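About Wustness

Wustness is a workshop and shared office on the upper floor of a former printing building. We repair, adjust and rebuild office furniture for small companies, and we teach people to do the same work themselves. Our own desks are in the same building, so most of what we sell or lend has been used by us first.

The business was started by Asuka Ichikawa, who had spent years buying furniture for other people's offices and watching a lot of it go to the landfill with nothing wrong but a worn caster or a stuck lift. She rented one room, put in a workbench and began taking in chairs. The first customer was Predus, a bookkeeping firm down the street, which sent over 82 chairs during a move and took most of them back in working order. Predus still sends us its chairs.

What we do

Chairs are the largest part of the work. We replace casters, gas lifts, arm pads and seat mesh, and we clean the frames before they go back. A chair that can't be repaired is taken apart for its good pieces, which are sorted by maker and size. Customers can buy these over the counter if they want to do the job at home.

Desks and tables come second. We refinish tops, cut them down for smaller rooms and fit new legs. We also plan office layouts, including where desks should stand in relation to windows, lights and air conditioning. Most layout jobs take one visit and one follow-up. We charge a flat fee for both, and the fee is taken off the bill if you order furniture work from us afterward.

Since opening we have returned 2,981 pieces to use. That number covers chairs, desks, tables and shelving, and leaves out parts sold separately.

Our space

The main room has tall windows at one end and tube lights on the ceiling, and it gets good daylight for much of the day. When we moved in, it was divided by a partition that made the back half dark. We removed it in the first month and have kept the floor open ever since.

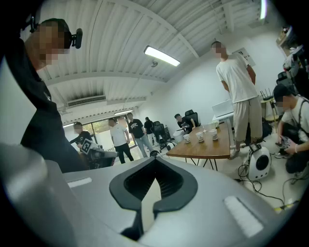

The room is shared. Wustness uses it alongside Cabrera, a small design office, and Olline, which runs evening classes in technical drawing. Each group has its own storage, and the floor itself is booked by the half day. Bookings for the coming month are posted by the door and on our website. If you would like to rent the space for a class or a meeting, please write to us with the date, the number of people and any equipment you plan to bring.

Cleanup is part of every booking. Chairs go back to the desks, cables are coiled and labeled, and the windows are closed before the air conditioning is left on for the next group.

Classes

We offer 2 courses. The first is a one-day class in chair repair, where each person brings a chair and works on it through the afternoon. The second runs over several evenings and covers desk surfaces, from sanding to the final coat. No experience is needed for either one. Tools are provided, but please wear closed shoes and sleeves that can be pushed up.

So far, 183 people have finished one of the courses. A few of them now work here part time.

Visiting

The parts counter is open in the mornings. Drop-offs of more than four pieces should be arranged ahead of time so that we can keep the elevator free. Parking for loading is behind the building, next to the green door.

Page updated 12 Mar 2024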